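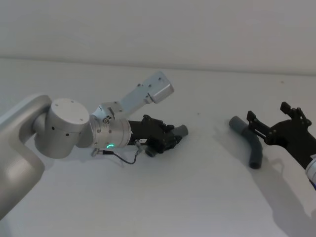 Hose coupling demos, 2026-05-05

Good day on the two-arm cell! The task for Sindora is still hose to hose: pick both up, bring the ends face to face, slide one into the other. We stood at 183 episodes this morning and the Derkau people want 300 before the first training run, so I'm keeping the setup plain – white table, nothing else on it.

Teleop feels much better with the new gains. I can creep the last bit without the fingers jumping, and I catch myself leaning toward the table every time.
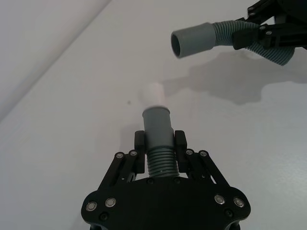

The wrist views are what I'm most excited about. The February set had only the fixed camera, and the policy kept stalling just short of contact. With the mouth of the hose that close in view, I think it has a real chance of learning the correction.

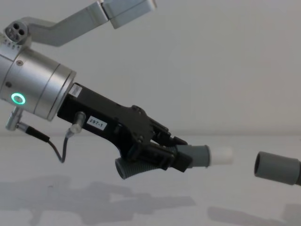

Notes on labeling

Split each episode at grasp, align, insert. Align starts when both cuffs are off the table. Keep the slow ones too, and keep the misses, tagged as misses – Tiwari's loader can filter them later.

Do 12 more with a bigger starting angle between the hoses. Mine are all too neat.
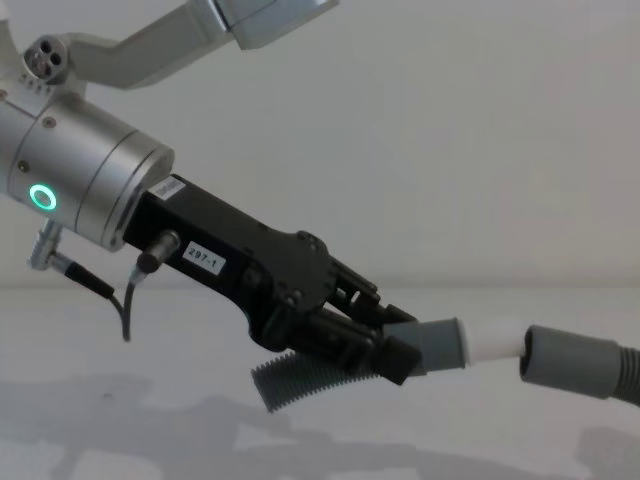 Align phase, white tube just short of the right-hand cuff.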